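About Treststead

Treststead plans small-group walking and rail trips around the Baltic coast. Leilani Crenshaw and Ivars Mockus started it after a long, rainy and completely wonderful April on foot between fishing villages, and we still send people down those same paths!
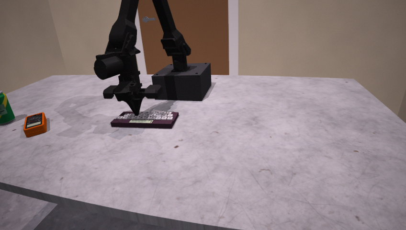 Most of our trips start in a harbor town and end somewhere with a good bakery. We keep the walking days gentle, so there's time to swim, poke around a church or sit on a dune with a sandwich.

Last year 198 travelers came with us – our biggest year yet, and a very happy one.

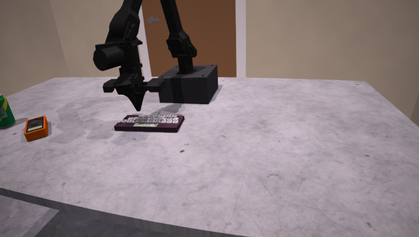

Robot arm and keyboard on the big table

Eglė Ots picks the guesthouses and sleeps in every one before you do. Hyun-seo Moon handles trains, ferries and the two luggage vans, and she loves a tight connection more than anyone should. 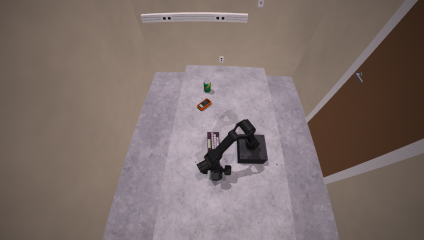

Valdis Mets leads the Lūse route, our longest, through pine woods and out along the beach. He grew up nearby and knows where the amber washes in after a storm.

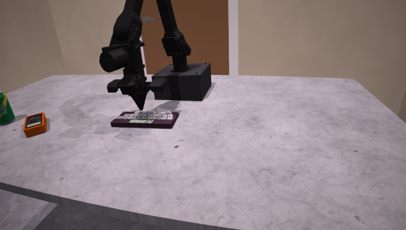

Every route begins as a paper map with pencil all over it. We like to spread the whole coast out at once, and a tabletop as big as the pale, marbled one under the black robot arm is just the size for it. Write to us if you'd like a look at next season's routes – we love talking about them.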